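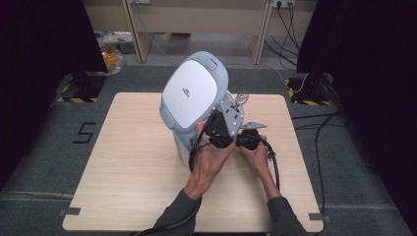
Station 5: a hand-held gripper up against a small white and blue appliance.

About us

Hi, I'm Yutong Yu, and I run the bench side of Buvcombe. We're a small shop that tries out grippers, arms, cameras and controllers for people who have to buy them and would like to know what they're getting first. You send us your object (a jar, a bag of screws, your grandmother's toaster, we've had all of them) and we tell you which gripper we'd pick it up with, and which ones we'd send back.

I started this with Urs Hollenstein after we'd both spent too many years ordering hardware off a data sheet. Urs had a shelf of grippers at Dristulley that looked wonderful on paper and couldn't hold a shampoo bottle. I had a shelf just like it! We put the two shelves together, rented a room, and that was the company for the first winter.

We do most of our first rounds by hand. A person holds the gripper, works it on the object, and you find out very fast if the fingers are too short or the camera can't see past its own bracket. Rounded things are my favorite trouble. A box is easy, any old gripper can squeeze a box, but give it a pod shape with a thick rim and it wants to tip, and now you have to think about where the push is going. After that we move over to the arms and do it all again, slower, with more swearing.

Every object gets 20 tries per gripper. Last year we got through 283 objects, and the notes for all of them are kept the same way, so you can set one customer's mug next to another's and compare. The tape on the carpet matters more than you'd think. If the board slides over by a thumb's width between two grippers, you're comparing boards, and we threw out a whole week of October that way before Vinzenz Kaufmann went and got the tape.

Vinzenz does cables and controllers. Sombat Duangkaew does cameras and lenses, and he'll talk to you about glare for as long as you let him (bring a coffee). Konrad Aebischer came over from Hrytsenko to write the reports, and he's the reason they're now four pages long and people read them.

We don't sell grippers and we don't take a cut from anyone who does. If the cheap one wins, the report says so. That happened on the Kisimden job, where the customer was all set to order the big one and went home with something half the price.

Want to come by? Mornings are best, before the arms are running and it gets loud. Send us the object ahead of time if you can, two of them if it's breakable, and tell us what it weighs full and empty. Please don't clean it up for us first. We'd like it the way your line sees it.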